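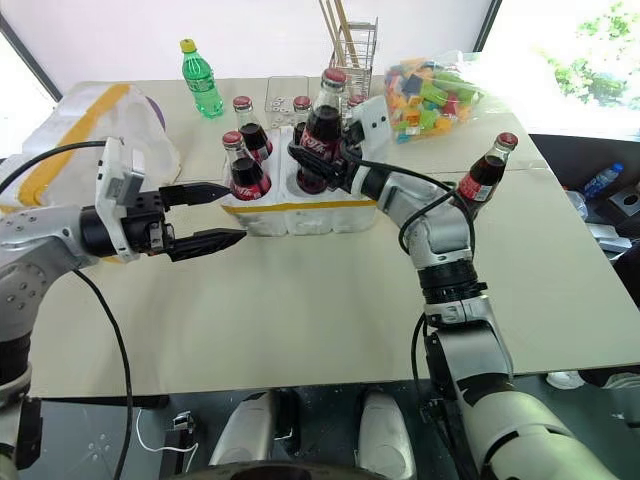 Changes to the Brunov van range for the new model year

Brunov has confirmed what is changing on its mid-size van when the new model year goes on sale in September. The body stays the same from the windscreen back. Most of the work has gone into the front end, the dashboard and the list of driver aids, and there is one change to the engines that fleet buyers should read before they order.

The van will still come in two lengths and two roof heights. The long, high-roof version remains the one most of our readers run, and its load space is unchanged. Payload on that version goes up by 12 kg, which comes from a lighter front bumper beam and a thinner bulkhead. The bulkhead still has a window as standard. Buyers who want a solid one must ask for it at the time of order, as dealers can no longer swap it afterwards.

Engines

The smaller diesel has been dropped. That leaves the larger diesel in two states of tune, both with the six-speed manual, and an automatic offered only with the more powerful of the two. Service intervals have not changed. The AdBlue filler has moved from under the bonnet to beside the fuel cap, so it can now be reached from a normal pump. Drivers who have spent time leaning over the old one with a bottle and a funnel will be pleased.

An electric version is still listed as coming later. Brunov gave us no range and no price, so we have left it out of the table in our buyers' pages until it does.

Cab

The old radio has gone and a touchscreen is fitted across the range. It handles the radio, phone and reversing camera. Heating and fan controls stay as knobs below it. The screen is slow to wake up on a cold start, and on the van we tried it took a while before the reversing camera picture came up. If you are backing straight out of a yard first thing in the morning, you will be using the mirrors.

The driver's seat has more travel and now adjusts for height on all trims. The double passenger seat is as before, with the folding middle section that serves as a desk. The two cup holders at the ends of the dash have been made deeper. The open shelf above the windscreen has gone, replaced by a lidded box on the driver's side only, and it will not take an A4 clipboard lying flat. We measured ours twice to be sure.

Driver aids

Lane warning, a tiredness alert and front and rear parking sensors are now standard. Blind spot warning is an extra on the base trim. The lane warning comes on each time the engine is started and has to be switched off through a menu, two presses in. On narrow lanes it sounds often. The speed limit reader worked well on main roads but missed several temporary signs through the roadworks on the Ballton bypass, so drivers should not lean on it.

On the road

We had a long, low-roof van in the higher state of tune for a week, first empty and then with a part load of flooring. Steering is lighter than before at low speed. The ride with nothing in the back is still choppy over broken surfaces and settles well with weight on. Road noise has come down a little, mostly from the front wheel arches. The clutch is heavier than on the outgoing van and two of the three people who drove it said so without being asked.

Washington Pimentel, who looks after the vans at Chisholm, ran the same model on parcel work and found the sliding door was the thing he noticed most. "The old one you had to slam. This one shuts if you let it go on the flat," he said. He was less keen on the new key, which is larger and has no loop for a ring.

Towing and racking

The towing limit remains 2,000 kg braked on both engines. The tow bar wiring is now fitted at the factory on the top trim and is an option on the others. Anyone planning to carry racking across from an older van should check the fixing points on the nearside, as the lower row has moved to clear the new door runner. Dronix says its existing shelf kits will fit with a replacement foot, and that the foot will be sold separately. Kits ordered for the new van will come with it in the box.

Orders and delivery

Dealers are taking orders now. The old model can still be had from stock, mostly in white and mostly in the shorter length, and there are discounts to be found on it. If you want the smaller diesel, stock vans are the only way left to get one. Check the build date on the plate in the door frame before signing, as some have been standing for a good while and the warranty may have been started when the dealer registered them.

Factory orders for the new van are being quoted at 93 days for standard colours. Special paint adds to that, and so does the automatic. Quoted dates are not guaranteed, and lease customers should ask for an extension on the current vehicle in writing before the handover date is agreed.

Prices for the crew version had not been set when this newsletter was put together. We will print them in the next one.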